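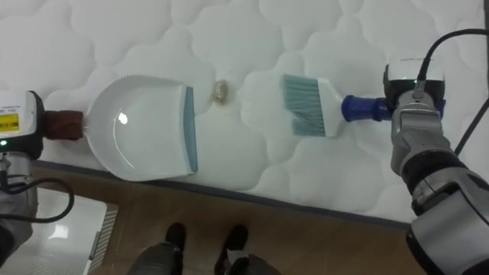

*Dustpan and brush on the bare mattress, what looks like a balled-up wrapper between them.*

**Crumbs and wrappers on a quilted mattress: brush or vacuum?**

**tremedier_flat** · 28 Feb 2024
The mattress is a Wineck, white, with the puffy cloud-shaped quilting. Stuff settles into the stitching. I've been doing it with a dustpan and hand brush whenever the sheets come off. Is there any harm in that, or should I be vacuuming?

**gumleaf535**
Vacuum, upholstery head, low suction. A brush just pushes the fine stuff further into the seams.

**otterbay**
Disagree. For a balled-up wrapper the pan is quicker. Ours has a rubber lip like yours and it sits down flat on the fabric, so bits don't slip under. A hard plastic edge rides over the seams.

**gumleaf535**
Fine for a wrapper. I was talking about crumbs and skin flakes.

**parkade_17**
Do you use the same brush on the floor? If so you're putting floor dirt where you sleep. Buy a second one in another colour. Mine's a Takuven from the hardware store.

**tremedier_flat**
Same brush, yes. I rinse it first but I take the point.

**otterbay**
Rinse and dry it fully. A damp brush leaves grey marks on white quilting. Did that in November and they never came out.

**parkade_17**
Bicarb and a barely wet cloth might have shifted those.

**otterbay**
Tried it. Left a ring.

**gumleaf535**
Still say vacuum, then brush for what's left. Go along the stitching, slowly.

**tremedier_flat**
OK. Second brush on the list, and I'll borrow my sister's vacuum to do the seams. Will also stop eating chocolates in bed, maybe.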